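Picking a gripper for a small desk arm: what worked on my bench

I've been swapping fingers on my little printed arm all winter, and a few of you asked for the short version, so here goes!

Start with the fingers, before you spend a cent on motors. I tried 2 styles from the Drokoro files. The matched pair looked great but kept nudging things away from me. The odd pair (one long skinny finger, one broad flat plate) is uglier and I like it so much more. The plate gives a block something to lean on and the finger just has to close.

Lay a long sheet of white paper under your work. You can pencil your start marks on it, and when it gets grubby you toss it and grab another.

Give the arm an open box to drop things in. A shallow gift box is plenty.

Leave slack at every joint when you run your wires. I pulled mine too tight the first time and had a motor cutting out by try number 22 (Kaj Eskildsen spotted it, I was busy blaming the controller).

Test with one object until you're sick of it. I did 122 grabs with the same block before I let myself try a spoon.

And clamp the base down, please. A heavy reach will tip it, ask my coffee.
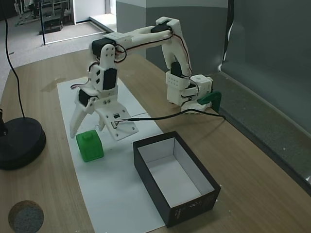

Long finger and flat plate, open over the green block.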